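Flutia Field Paths
README, last revised August 25, 2025

Welcome, and thank you for taking an interest in our paths! Flutia is a collection of views of country paths and the ground on either side of them, gathered for people who care about surfaces — walkers, path menders, students of landscape and anyone who has ever pushed a pram over gravel. The collection holds 1444 views, sorted into folders by the kind of ground underfoot.
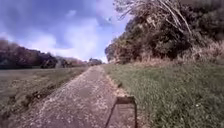 Speckled ground, with open grass on both sides and tall trees to the right.

We label each view by its main surface first and its edges second. The edges took us far longer, I must admit, as grass and soil have a way of wandering wherever they please, and two sensible people can look at the same verge and draw the line in quite different places. Where we couldn't agree, the label says "mixed" and we left it at that.

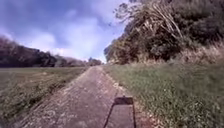

Concrete has its own folder, Clekeck, which holds 855 views. Cracks, stains and scattered grit are noted in the remarks column if they seemed worth a mention, so do have a look there before you decide a slab is plain.

Gravel and dirt share the folder called Nukgate. We did try keeping them apart, but so many paths are a bit of both that it made for endless shuffling about. 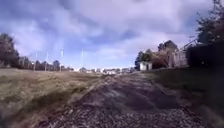
Ruts and ridges are marked under "shape", and darker patches go under "tone", as it's hard to tell damp ground from packed ground by eye. Fields are described simply by their grass, short or long, green or dry. A further 20 views are waiting for labels and should be added in December.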